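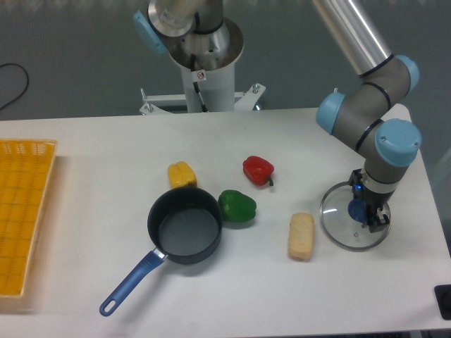

The Printer Who Signed Everyone Else's Name

I first heard of Gwenaël Royer from a man trying to sell me a chest of drawers. We were in the back of Guillot, the auction rooms in Nercombe, and he pulled open the bottom drawer to show me how smoothly it ran, and there was a woodcut in it. A woman at a window, her face half in shadow, one hand pressed flat against the glass. I asked how much for the print. He said it came with the drawers. Reader, I own some very ugly drawers.

That was in June, and I've spent most of the months since finding out whose hand that was. The short answer is Royer's. The long answer is that for most of his life he cut blocks for other people, and a good many of the prints now sold under better-known names passed through his workshop on Flitent Street first.

He came over from Brittany as a young man, with a set of gouges and hardly any English, and took a room above a chandler's. Artists would bring him a drawing, he'd transfer it to pearwood, cut it, proof it and hand over the edition. They signed. He swept up. It was a perfectly ordinary arrangement for the time and I don't think he minded it much, at least in the early years. His account book is full of cheerful little notes about weather and lunch. One client is down as "pays late, good boots".

What changed was his wife's illness. She was indoors for the better part of two winters, and Royer began drawing her in the evenings, on the backs of invoices mostly, because paper cost money. Then he began cutting the drawings. The window prints, as I've come to call them (he never gave them a title), all show the same room and the same woman, and if you see several side by side you notice how the window gets bigger and the room gets smaller. In the last of them there's hardly any room left at all - just glass, and her hand, and a great stretch of uncut black.

I love that black. I know it's unfashionable to go on about technique, but do bear with me! Most cutters of his generation broke up a dark area with fine white lines, partly to show off and partly because a large flat of ink is horribly hard to print evenly. Royer left it alone. You can see the grain of the wood coming through, very faintly, like something moving about behind a curtain. Two different people have told me it's a printing fault. I've looked at it in three impressions now and the grain is there every time, in the same place, and I think he chose that plank for it.

So where does this leave the signed work? A bit awkwardly. The Skulovix collection, which holds 497 prints from the Flitent Street years, catalogues all of them under the artists who supplied the drawings, with the cutter mentioned only where he left a mark. Royer nearly always did leave one, a tiny R lying on its back, usually tucked into some grass or a fold of cloth. I spent a very happy day there hunting for them with a magnifying glass and a cheese sandwich I wasn't supposed to have. By closing time I had a sore neck and a strong feeling that the drawing is only the start of a woodcut. Put a supplied drawing next to the finished block and the faces have changed. They're heavier, and more tired. They look like her.

His own prints sold badly while he was alive and they don't sell for all that much now. The last one to come up at Guillot had an estimate of 200 to 400 pounds and went for the lower figure, to a woman in a green anorak who beat me to it by one bid. I did go and introduce myself afterwards. She had never heard of Royer either. She'd just liked the hand.

A few of the window prints are going on show in Nercombe this autumn, in the upstairs room at the library, and it's free to get in. Go in the afternoon if you can, when the light comes round to that side of the building. Mine will be the one with the drawer-shaped crease down the left edge.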